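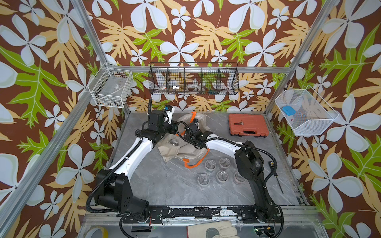

The Canvas Bag

My aunt kept her canvas bag folded in thirds in the drawer under the phone, and she had rules about it. It was beige, with orange handles, and she'd bought it from a stall in Purisa the summer she turned 40, on the same trip where she lost a shoe in the harbor and came home in a pair of men's sandals. You could put bread in it, or library books, or anything with a lid. You could not put fish in it. There had been fish in it once, before I was born, and the whole business was still discussed at holidays by people who remembered exactly who had been told to carry the cooler.

When she moved into the two rooms over the old Tonis bakery, the drawer went with her, and so did the bag, and so (eventually) did I, because I needed somewhere to stay until October and she said she had a couch and no opinions. She had a great many opinions. She had also papered the back room herself, brown with big pale flowers and leaves so green you felt a little damp standing near them, and she would stop in the doorway with her coffee every morning and admire it like somebody else's garden.

"It's a lot," I said, the first time.

"It is a lot," she said, very pleased, and went to find the butter.

That summer was the hot one. The bakery downstairs had closed years before, but the bricks still seemed to remember the ovens, and by four in the afternoon we would both be sitting on the kitchen floor with our backs against the cupboards, talking about cold things. She talked about a lake. I talked about the place on Ezeani Street that sold bubble tea, the dark purple kind, with the brown pearls lying in a heap at the bottom. She had never had one and she didn't trust the pearls. Were they fruit? Were they candy? Did you swallow them whole, like a pill? I did my best, but it's a hard thing to explain to a person who is fanning herself with a phone bill.

"Get three," she said at last, and got up off the floor, which took some time, and went to the drawer.

I asked her why three. She said one for me, one for her, and one in case she liked it. Then she unfolded the bag and shook it out over the sink and gave me the talk. Hold it by both handles. Don't swing it. Don't set it down on the bus. If something leans, stop and fix it, don't just walk faster and hope. I was thirty-one years old and I said yes to every bit of it.

So I walked down Ezeani Street in that heat, waited behind a family that couldn't agree on anything, and carried the bag home with my elbow stuck out like a wing, stopping at every corner to look in. 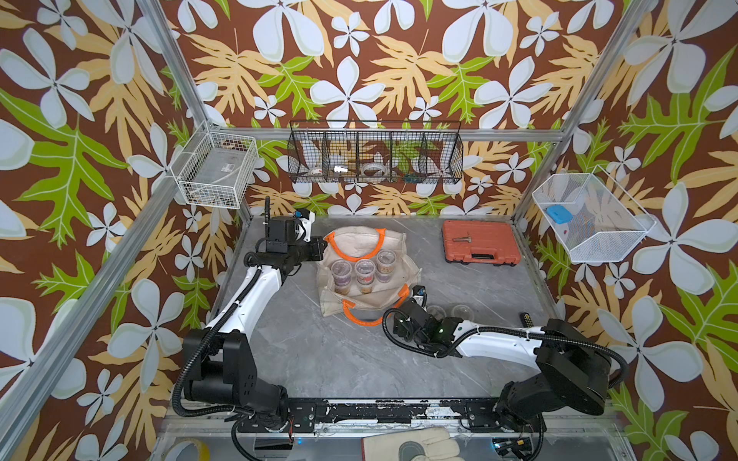
Not one of them had tipped. I was so proud of this that I called up the stairs before I even had the door shut, and she came out on the landing in her stocking feet and made me hold the bag open so she could see for herself.

"Well, look at them," she said. "Standing there like a choir."

We drank ours in the back room with the window up and the big flowers all around us. She took the first pearl very seriously. She chewed it for a long while and looked at the wall, and I could tell she was thinking about whether to be polite, and then she went back in for another without saying a word. By the time the light had moved off the sill she had finished hers and was rattling the straw around the bottom, chasing the last few, and asking me whether the people on Ezeani Street made them fresh or had them sent in.

The third one she put in the refrigerator, behind the milk, where she thought I wouldn't see it. Then she wiped out the bag with a cloth, though there was nothing in it to wipe, and folded it in thirds, and I heard the drawer under the phone slide shut.

Comments

My grandmother had a bag with rules too! Hers was no onions. I laughed out loud at the cooler.

Lovely. I want to know who carried the cooler, though.

Read this on my lunch break and now I want bubble tea and there isn't any for 60 miles.

Contact | © Pistier Stories | Back to top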